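Brorkham Kitchen Supply – Steamer FAQ

Do I have to line the basket?
No, but your dumplings will weld themselves to the slats and you'll leave half of each one behind. Parchment with a few holes poked in it works. So do cabbage leaves, if you like eating your equipment.

How many dumplings fit?
Fewer than you want. They swell, and two that touch become one. Leave a finger's width between them and cook a second batch.
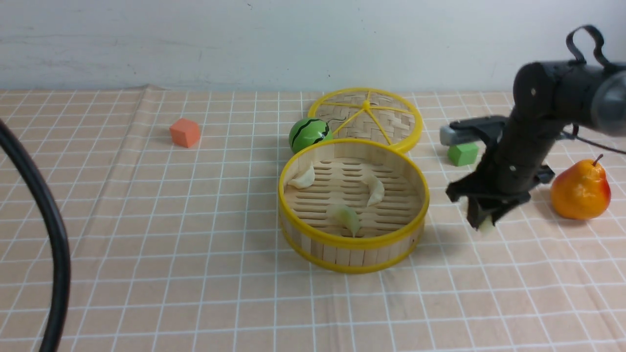
Three dumplings in a bamboo steamer, lid off.

My lid doesn't sit perfectly flat. Is it broken?
It's woven bamboo. A little steam is supposed to get out – that keeps water from dripping back onto your dinner. If it rocks like a boat, write to Estíbaliz Montes at the service desk and she'll send a new one.

Can it go in the dishwasher?
Once. After that you'll be shopping with us again, and we thank you. Otherwise: hot water, a brush, no soap.

There's mold on mine. Now what?
You put it away damp. Scrub it, steam it empty, and dry it somewhere with air. If the spots come back, it's a plant stand now.

Do you sell the dumplings?
No. We get asked this every March, before the spring sale, and it's still no.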